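Okay friends, it is 1 Feb 2025 and yes, I am already talking about Christmas letters. Bear with me, I have my cocoa and I have thoughts!

Last year our little letter-answering group here in Onley sent out 1,887 replies from Santa, and I still get teary over some of the ones the kids wrote.

One boy asked for nothing at all except "a nap for my mom." I read it to my sister over the phone and we both had to hang up for a minute.

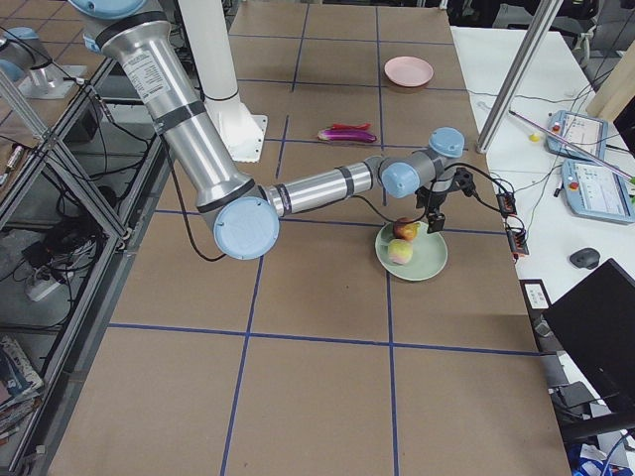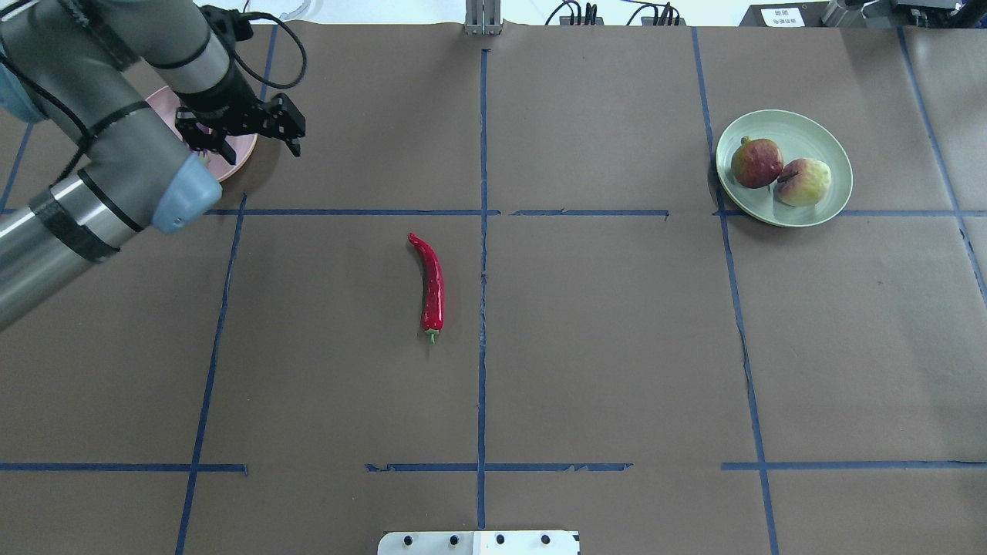
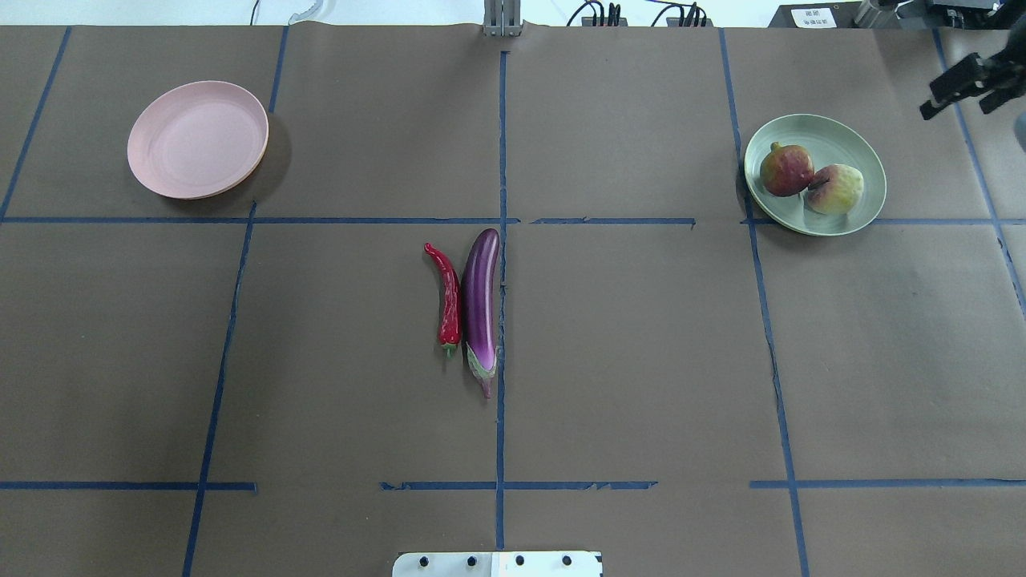
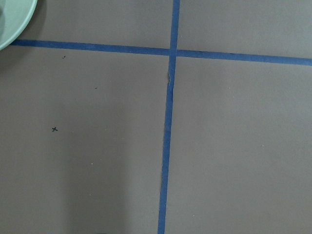
Posted by Hermine Auer

So this year we're starting in July (I know, I know!) and that gives us plenty of time to write every reply by hand, the way we did back when it was just me and a box of stamps.

If you have nice handwriting and a free evening, we'd love nine more writers. The Gitdale folks took 293 letters off our hands last December and they were angels about it.

Please, please put a return address on the letter itself and not only on the envelope. Envelopes wander off, and it breaks my heart when I can't write back.

More soon, my cocoa's getting cold and the dog wants out.

Contact | © Skundanico | Back to top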